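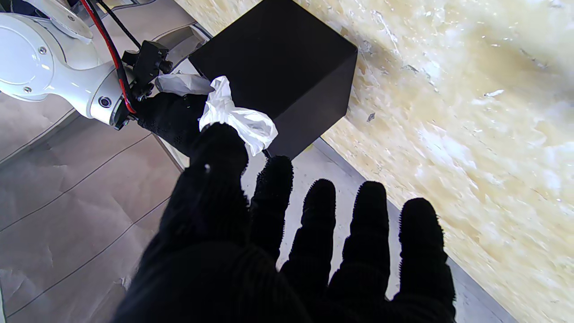
Black knit gloves, black box, white plastic. The wrist camera's view of things.

Search this blog Go

I finally got to an open day at Skimley! I've wanted to go ever since Vivek Mittal started working there in January and began sending me messages that were mostly exclamation marks. The drive took me 2 hours, the parking was terrible, and I'd do it again tomorrow.

If you don't know Skimley, they work on two-armed robots with proper five-fingered hands, and the project they were showing is called Honum. The idea is handling soft, floppy stuff like plastic sheets, bags and wrapping. I'd always assumed the heavy things were the hard part. Wrong! A box keeps its shape when you let go of it. A plastic sheet has a different shape every time you look, and the fingers have to deal with whatever they get.

Tarun Grewal gave the talk before the demo and he was great, really patient with a room full of people who all wanted to ask their question first. He told us they have logged 4,000 practice runs with sheets and bags so far, and that he has personally flattened out more plastic than anyone should in one lifetime. There were 31 of us squeezed in along the wall and I got a spot next to the monitor showing the wrist camera pictures, which was pure luck and also the best place in the building.

I could have watched that monitor all day. You get the hand from the robot's own side, huge and dark, with all the little fibers on the gloves standing up against the light - it feels a bit like looking down at your own hand in winter.
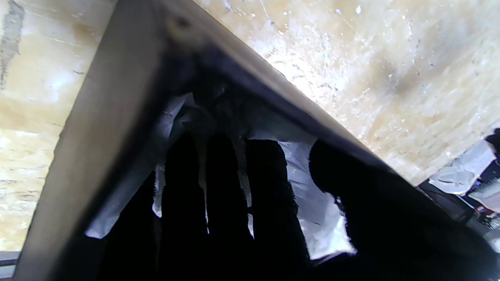 Why do soft things give robots so much trouble? They bend and fold in too many ways to predict, so the robot has to keep checking where the material is while it moves.

I asked Nyokabi Ndung'u about the gloves afterward (she looks after the hands) and we ended up talking for ages about knit fabrics, grip and how fast fingertips wear out. She has a drawer of old gloves she's kept to compare them. I did ask to see the drawer. I did get to see the drawer.

What I liked most was how slow and ordinary it all felt up close. No music, no countdown, just people watching fingers and a sheet of plastic and muttering things like "thumb's a bit low."

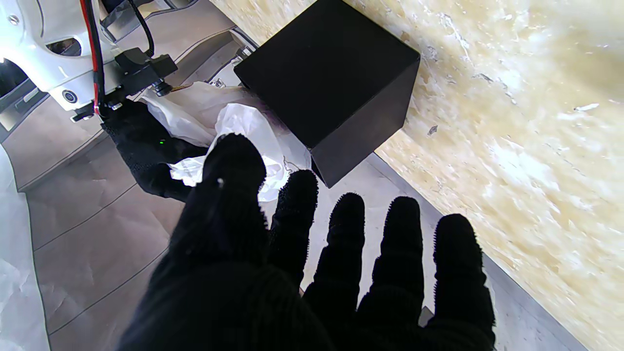 Left hand on the plastic, with a little green light glowing on the back of the glove.

They're planning another open day and Vivek says there may be a session where visitors get to try steering a hand themselves. I've already asked him to put my name down, twice. If any of you want to come along, leave a comment and we can share a car.

Filed under: Robots, Days Out
78 shares 2 comments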